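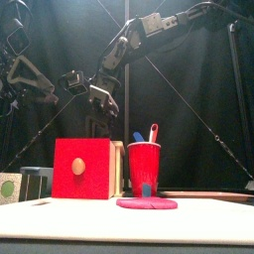 Emik, the Ovmont research group that has spent two years teaching robots to tidy up, has published a method that lets a pair of arms decide for themselves when to stop and look again. It is called Revport, and it deals with the pause most of us make before reaching for something awkward. The awkward things in question are modest: a red box with a round wooden knob, and beside it a red cup with two utensils sticking out of the top. Previous systems tended to commit to a grasp early and defend it to the end – a habit familiar from meetings.

Revport keeps a running estimate of how sure it is about where the knob is. When the estimate sags, the arm holds still, takes a fresh view from the wrist camera and plans again. Over 1074 trials, the group reports that failed grasps on small handles fell by nearly 19 per cent against its own earlier method. Trials took longer, by 17 per cent on average, and the paper says so on its first page.

"We did try making it faster," said Kerubo Shemweta, who leads the work. "It became very quick at missing." 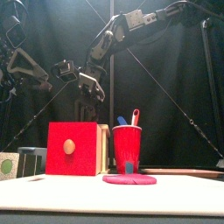
What the wrist sees

The second half of the paper asks which view is worth waiting for. A fixed camera gives a tidy overview and is easily blocked by the arm doing the work. From the wrist, the knob sits just beyond one of the gripper's own black fingers, with a toy carrot lying further back to tempt the planner. 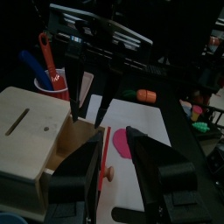
Revport weighs the two kinds of view according to how often each has misled it before. Close up, its own hardware is a common culprit: two thick fingers rise on either side of the view, and a second gripper hangs down over the same patch of white sheet. The method learns to discount whatever is hidden behind them, where older versions would guess with some confidence.

The code and trial logs will be released in January, along with Magbanua, the group's scoring tool for drawer and handle tasks. Requests for a demonstration should go to the Emik press desk, which asks visitors to allow a full afternoon.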